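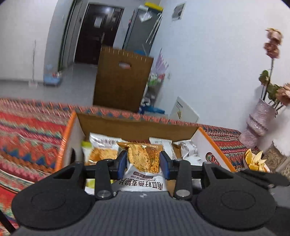 Gripper closed on a snack packet over the open cardboard box.

Monday. Stollodside wader plot, nest protection.

Went through the logger files from the lower field before the battery swap. Six loggers out, five returned complete records. Logger 4 stops at 02:10 and has no entries after that. Contacts were green with corrosion. Cleaned them with contact cleaner and a fibre pen, put it back on the bench supply, and it has held since 9.30. Leaving it there overnight before it goes out again.

Nest temperature traces are mostly usable. The incubation signal is clear on 1, 2 and 5: steady through the night, short drops at dawn and again late afternoon. Logger 3 follows air temperature from start to finish, so either the probe has been pushed out of the cup or the clutch was already abandoned when we placed it. Nyokabi Swai is to check the probe position on the next visit, from the track side only. Maximum six minutes at the nest.

Logger 6 shows one long absence, 23:40 to 03:15, then a normal trace. Marked as disturbance, cause unknown. Nothing on the fence log for the same period.

Fence. Energiser output on the Zaden unit reads low at the far corner. Walked the line and found grass touching the bottom strand over most of the wet end. Strimmed 30 metres either side of the gate and the reading came up, but it is still short of what we had in March. Suspect the earth stake. The ground there is heavy clay and has dried out more than usual at the surface. Will try a second stake in the ditch.

Water level. The board at the sluice was 6 cm below target. Put one drop board back in. The scrape nearest the fence still has a soft margin; the upper one has cracked at the edge and there were no chicks feeding on it during the watch. Pump can go to the upper scrape if the level has not recovered by the weekend. Needs the 400 litre tank moved first.

Predator camera cards: 2084 frames on the card from the gate post, nearly all of them moving rushes. Sensitivity reduced one step. Fox on two nights, both times outside the fence and heading east along the drain. Badger once. Please don't delete the rush frames yet, I want them for setting the filter threshold.

Data notes. Wukomora export still writes the time column in summer time while the loggers run on GMT. One hour has been taken off in the working copy. The raw files have not been touched. Yap script fails on the logger 4 file because it expects a closing line; added one by hand and noted it in the header.

To do
Second earth stake
Recheck probe 3
Spare contacts for logger 4, same type as last time
Ask the farm about topping the east side after fledging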